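Momine mini spatulas, set of five – six weeks in

Bought these in September to replace a drawer of melted, chewed up big ones. Writing this quickly before the school run so excuse the state of it.

Short version: good little things, one annoyance, would buy again. Long version follows.

What you get

Five small silicone spatulas, see-through handles, coloured heads. Came in a thin card sleeve which went straight in the recycling. No hooks, no stand, no booklet. Fine by me. I paid 3 quid more than the Urkura set my sister has and I think the heads are better, hers have gone a bit tacky round the neck.

Size is the thing to be clear on. Small. If you want to fold a Christmas cake mix, look elsewhere. I've got a big Hellström one for that and it stays. These are jar spatulas really. Mustard, peanut butter, tahini, the last of the yoghurt. Also good for getting egg out of a mug, icing, and scraping the corners of a loaf tin where a big head just skates over.

The colours

Thought this was a gimmick. Ended up using it. Red for anything with chilli or tomato, yellow for eggs, the greens for whatever, orange for sweet stuff. Husband ignores the system completely. Red has stained a tiny bit but you can't tell, being red. Would have liked a blue instead of doubling up on green but there we are.

In use

Edges are thin and bendy, middle is stiff. That's the right way round. The old Tosley ones I had were floppy all the way through and you ended up pushing the jam about. With these I can get a jar clean enough that it barely needs rinsing.

I weighed it once, because Qianru Duan at work said spatulas make no difference (she uses a table knife for everything, butter, jam, cake mix, the lot). Honey jar I thought was empty: 66 g still in there. Sixty six! Scraped that out with the yellow one and had it on toast. Knife wouldn't get under the shoulder of the jar at all. She's since asked for the link.

Same knife test on my own table with the whole set out. Knife wins on cold butter, obviously. Loses on everything else. Spatulas don't scratch non-stick either and the knife certianly does.

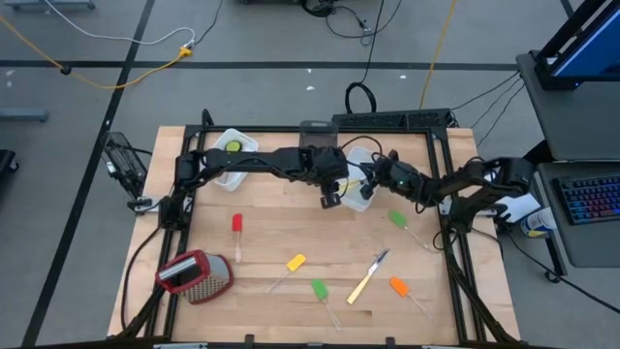
Washing up

One piece, or at least no head that pulls off, so no manky water trapped inside. This was the main reason I bought them. Top rack of the dishwasher every night, no warping. Handles have gone slightly cloudy. I noticed, doubt anyone else would.

They do hang on to smells. Garlic mainly. Bicarb and hot water overnight sorts it, mostly. Don't use the garlic one in the custard, ask me how I know.

The annoyance

The handles. Nice looking, but slippery with oily fingers and they vanish in a washing up bowl. If the head's under the suds you're feeling around for it. And being so light they flip out of a small bowl if you leave them leaning, so you get a dollop on the worktop. Every time. A bit more weight in the handle end would fix it.

Also the length. Fine for jam jars, not enough for a tall mayonnaise jar, you get it all over your knuckles.

Storage

They don't sit well in a cutlery tray, too short for the long slot and too fat for the teaspoon bit. Mine live in a plastic tub by the hob. A mug works too.

Who it's for

Anyone who cooks small amounts. People with kids who want to help – mine can manage these where the big one was hopeless. Anybody who buys expensive nut butter and resents leaving it behind. Not for stirring hot pans in my view, you're too near the heat with a handle that short, though the heads themselves have been ok on scrambled eggs.

Would I get them again

Yes. Four stars, losing one for the slippery handles. There's a longer version in the same range with a ridged grip which I may try for the mayo jar. Will update if I do, if I rememeber.

Update, a month later: all five still going, no splits. Orange one spent a week down the back of the cooker and came out fine after a wash.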